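Search the archive Search Advanced
List: cell-upkeep
From: Mekdes Admasu
Date: Wednesday, January 10, 2024
Subject: Re: Cable conduit rubbing on the left arm

Hi Marietjie, hi all,

Marietjie Engelbrecht wrote:
> We've got the same two-arm layout at Flakville and the conduit on our
> left arm keeps creeping towards the wrist. By the afternoon the loop
> has gone tight and the wrist camera drops out. Do you clamp yours at
> the elbow? And how do you route the cables between the bases?

No, please don't clamp it at the elbow! I did exactly that in August and spent a miserable morning at Skiseseo hunting for a fault that was just the camera plug being tugged half out. What works for us is leaving a big lazy loop over the top of the arm and fixing it at the base and the wrist only. It looks untidy (Pretorius hates it) but the arm can reach right over the table and the plug stays put. I swing it by hand to both ends of its travel with the power off, then tighten the ties.

Between the bases I run everything along the rail channel and use coloured ties, so when I have to pull something out I can find it again. Snip them flush or they'll scratch you.

Other thing to check is the bolts on the right base plate. Ours had worked loose by 716 hours, and the gripper was coming down a finger's width off the bin, which I'd been blaming on the calibration for two weeks. Nip them up, then redo the zero.

I got it all back together before lunch and put it on the bottle sorting job, as that makes both arms stretch.

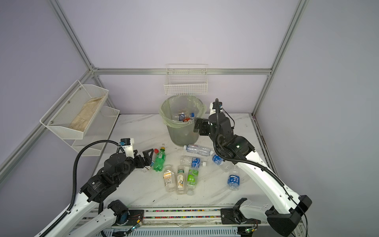
Both arms on the bottle job, conduit looped over the left one.

Has anyone bought the softer conduit from Gustodholm? I'm tempted, but I'd want to hear how it copes with the cold first, our unit is freezing until ten.

Cheers,
Mekdes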